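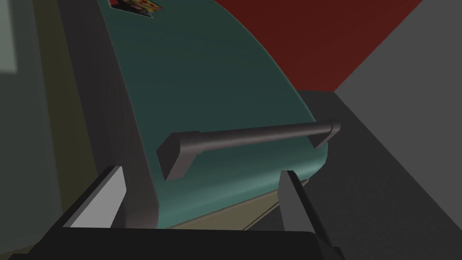 Section 4. Setting Up and Leveling Your Wostine Refrigerator

Read this section before you plug the refrigerator in for the first time. It covers placement, leveling, reversing the feet, first cooling and the door alarm. For the water line, see Section 5.

Applies to Evberg Wostine models with a single door and a top freezer compartment. Revised January 2023.

4.1 Before you start

You will need:
Adjustable wrench
Spirit level
Flashlight
Phillips screwdriver
The accessory bag taped inside the vegetable drawer

CAUTION: The refrigerator is heavy and can tip forward when the door is open. Two people are needed to move it. Keep the door taped shut until it is in its final position.

CAUTION: Do not lift or pull the refrigerator by the handle.

4.2 Choosing a place

1. Pick a spot with a hard, flat floor. On carpet, put a rigid board under all four feet.
2. Keep the refrigerator out of direct sun and away from the range, radiators and dishwasher vents.
3. Leave 2 inches of clear space at the back and on each side. Leave 4.5 inches above the highest point of the cabinet.
4. Check that the door can open past a right angle. If it can't, the drawers will not come all the way out.
5. Make sure you can still reach the wall outlet once the refrigerator is in place.

Note: In a garage or other unheated room the freezer compartment may warm up in winter. The compressor runs less when the room is cold.

4.3 Leveling

1. Move the refrigerator to within a foot of its final position.
2. Pull off the kick plate at the bottom. It is held by two clips and comes straight toward you.
3. Find the two front feet. Turn a foot clockwise to lower that corner and counterclockwise to raise it.
4. Open the door and lay the spirit level on the middle shelf, left to right. The top of the cabinet is curved and will give a false reading.
5. Adjust the feet until the bubble is centered.
6. Turn the level front to back. The front should sit slightly higher than the back, so that the door swings closed from halfway. One full turn of both front feet is usually enough.
7. Push gently on each top corner. If the cabinet rocks, lower the foot on the corner that lifts.
8. Tighten the lock nuts against the base and snap the kick plate back on.

If the floor slopes more than the feet can take up, fit the long feet from the accessory bag. Unscrew the short feet fully, with the cabinet blocked up and a second person holding it steady, then screw in the long ones by hand before using the wrench.

4.4 First cooling

1. Let the refrigerator stand upright for four hours. If it was carried on its side, leave it overnight.
2. Wipe the inside with warm water and a little baking soda. Dry it with a soft cloth.
3. Plug it directly into a grounded outlet. Do not use an extension cord or power strip.
4. Set the dial to 3 and close the door.
5. Wait until the inside is cold before loading food. This can take most of a day in summer.

Note: Clicking and gurgling sounds are normal. A steady rattle usually means a foot is loose or the back is touching the wall.

4.5 Door alarm

The alarm sounds when the door has been open for 100 seconds. Close the door to stop it. To turn the alarm off while you clean, hold the light button until it blinks twice. The alarm comes back on by itself the next time the door is closed.

If it sounds with the door shut, check for a drawer that is not pushed in, then repeat step 6 of 4.3.

4.6 Care of the outside

Use a damp cloth and mild dish soap. Do not use scouring powder, bleach or the rough side of a sponge on the painted surfaces. Wipe up vinegar and lemon juice right away.

4.7 Parts for this section

Long foot, set of four: part 391
Kick plate with clips: part 3287

Order from your dealer or from Jimport Parts. Have the model and serial numbers ready. Both are on the label behind the vegetable drawer.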